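4.3 Seams as a heading cue

We were delighted by how much the ceiling gives away. With the wrist camera tilted steeply upward, the long dark seams between the ceiling areas supply a stable direction even when nothing else is sharp. On the Nilurdale set we fitted lines to 1,184 wrist images and kept a heading estimate whenever two seams agreed. Broken seams still helped — a line that fades and returns can be joined across the gap. Only 414 images needed the fallback from Haque. 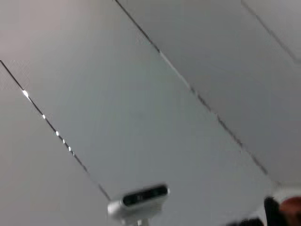 Figure 6. Wrist view with three diagonal ceiling seams; a white sensor device is at the bottom.

Small glints along a seam did not disturb the fit, and we find that very encouraging.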